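Gikiven two-arm kit: your questions

We've had the kit on our bench all summer and we're still grinning. These are the things people ask us most. Last updated August 30, 2022.

What do I get for the money?

A pair of arms with grippers, a camera for each wrist, the overhead cameras and the frame that holds it all up. The full kit is 3445 with the frame, or 2569 if you'd like to build your own (plenty of people do!). 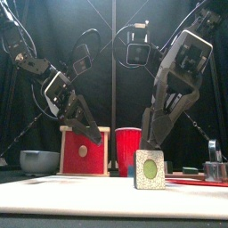 Both arms over the table, with a camera at each wrist and more on the rig behind.

Do I need special objects to practise with?

Not at all, and this is the bit we love. Raid the kitchen drawer and the toy box. Cups, bowls and blocks will keep you busy for weeks, and a mix of shapes teaches you far more than a set of matching cubes.

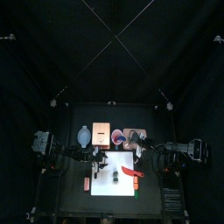

Floor space is the other thing people worry about. The arms face each other across a single table, so you need room for that and enough to walk round it. Keep the middle clear for whatever you're working on and park the spare bits further back, much as the bowl, wooden box and cup are lined up along the far edge with the cutting board in front. Dark fabric round the sides is well worth having too. It keeps the background plain, and Orathai Noiphan on our support desk will happily talk you through hanging it.

Can both arms work in the same spot?

Yes, and it's great fun once you get the hang of it. Start slowly, with one arm holding still while the other comes in. The wrist view is brilliant for this as you can see the other gripper's fingers as well as your own.

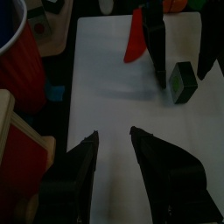
How long does it take to set up?

Allow a full day for your first go, mostly for the frame and cables. Kittipong Srithong wrote the printed guide and it's lovely and clear. Leave slack in the camera cables so the wrists can turn freely.
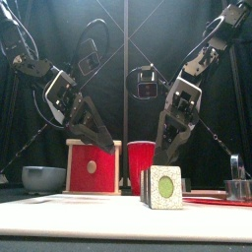

Grippers close together, cables looping up from the left wrist.

What if something breaks?

Every kit is covered for 24 months. Spare fingers come from Nevora, and Nipon Jitpraphai usually answers repair emails the same day.

When can I get one?

The next batch goes out in September. Join the list and we'll write when yours is packed.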